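The Squish Problem
Why the hardest thing I learned this winter was how to let go of a piece of cake

By Usa Wongsuwan

I went to Undutbridge expecting to write about robots, and I came home with a notebook full of stuff about timestamps. Let me explain.

Khamphan is a small software outfit above a bicycle shop, and what they make (their name for it is Mellia) is the layer that sits between a gripper and whatever is telling the gripper what to do. The people there spend their days on a question that sounds like it belongs in a kindergarten classroom. How hard should you hold a thing?

Apinya Suksawat, who runs the control side, put it to me over instant noodles. "A wooden block forgives everything," she said. "You close until the fingers stop and you're done. Food doesn't give you a clean stop." Squeeze a piece of cake and the motor feels almost nothing for the first few millimeters, and by the time it does feel something you've got crumbs. A mandarin pushes back right away, and then rolls off somewhere if you came at it crooked.

So the old code, which just waited for a bump in motor current, was great at blocks and awful at lunch! They kept it for a long while anyway, with a table of settings for each kind of object, and Apinya still winces when she talks about that table. It had 70 entries by the time they gave up on it. There was a line for ripe bananas and another line for bananas that weren't.

What they do now is learn the closing motion from people. Somebody picks things up with a pair of hand-held grippers, and the software records how wide the fingers are open, where each wrist is, and what the cameras see along the way. Then a model learns to produce the next little chunk of motion from the last little chunk of video. They predict 8 steps at a time, carry out the first three, and throw the rest away and predict again. I asked why they'd bother predicting five steps they never use, and Ignacio Olivares drew me a very patient diagram. If you only ever plan one step, the fingers dither. Plan further out and the motion gets a kind of intention to it, even if you change your mind halfway.

Ignacio's own corner of the project is the part I fell for, which is the timestamps. Two hands means two streams of pictures and two streams of finger widths, and they all have their own idea of what time it is. When the clocks drift, the model learns that fruit starts moving a little before anybody touches it. He showed me a replay where the simulated fingers closed politely on thin air, over and over, right next to an orange. The model was fine, he said. It had been taught by bad bookkeeping. He spent most of October writing a tool that lines the streams up and draws a red bar wherever it doesn't trust itself, and everybody in the office now says "is it red?" the way my family says "is it plugged in?"

I got to have a go, of course. You feel clumsy for a while, and then your hands start making decisions without you, and those decisions are what they're after. I slowed down before every touch. I opened wider than I needed to. Afiq Sitompul, who labels the recordings, told me beginners do both, and that he likes to keep some of it in because a cautious robot is easier to live with than a bold one. 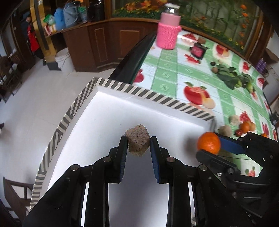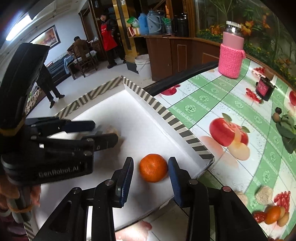 The part still giving them trouble is letting go. Grabbing has a nice clear signal at the end of it, but a release can go wrong in a dozen quiet ways. The thing sticks to one pad and comes along for the ride, or the fingers open while the wrist is still moving and it lands on its side. Apinya has a branch in the code called nurkammont, after the village where her grandmother sold sweets, that treats release as its own skill with its own little planner. It waits for the wrist to settle, opens one notch, looks, and then opens the rest of the way. It's slow. Ignacio thinks it's much too slow, and the two of them had a cheerful argument about it in front of me that went on through a second pot of tea.

I asked when it would be merged. Apinya said soon. Ignacio said it was still red.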